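From: Elvira Rivadeneyra
To: benchtop-automation list
Date: Tuesday, September 26, 2023
Subject: Re: Flekton two-arm kit, worth the money?

Da-eun Joo wrote:
> Has anyone on the list had the Flekton kit running for more than a
> weekend? Our shop is choosing between it and the Runeck, and the
> Flekton brochure is mostly adjectives. I'd like to know about setup,
> cabling and how it copes with household stuff, dishes in particular.
> Also whether the support people answer.

Hi Da-eun,

We've had ours at the Bedcombe workshop for 16 weeks, so I can give you a fair idea.

Setup took two of us four days. The arms themselves went on quickly. Most of the time went into calibration, and the manual has you do the steps in an order that means repeating the first one. Start with chapter 4 and go back to chapter 3 afterwards. The bolts are metric throughout and a spare set comes in the box, which I appreciated.

Cabling is the weak point. The arm cables are stiff and the ties that come with the kit are too few and too short. Buy your own, and leave more slack at the wrist than the drawing shows. I'd also budget for a proper enclosure with plain walls in a neutral colour. Ours is grey and the vision software behaves much better than it did out on the open bench.

For dishes we work out of an ordinary wire rack, one arm at a time.

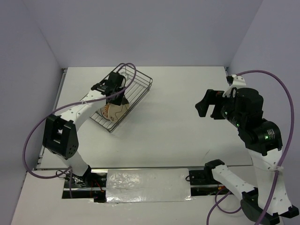

Does the kit need both arms powered for a one-arm job?

The controller wants both arms powered and homed before it will run any program, even if one of them never moves. You can park the idle arm anywhere that's clear of the other's path.

On results, our last full log had 107 attempts at lifting a plate out of the rack, and 83 of them went through without anyone stepping in. Most of the failures were plates leaning on each other. Spacing them out helps, but that's cheating a bit if you want it to work in a real kitchen. Bowls we haven't tried enough to say.

Support is decent by email and slow by phone. They replaced a faulty power supply under warranty and paid the freight. A firmware question I sent earlier in September is still open.

I can't compare it with the Runeck directly. We did have a Prata on loan before this — lighter and quieter, but the gripper was an extra and the software licence was yearly. The Flekton licence is a one-time cost, and that decided it for us.

If you do order, ask for the longer base cables at the same time. They're a separate line on the quote and were on back order when we wanted them.

I can send you our calibration notes if they'd be any use.

Elvira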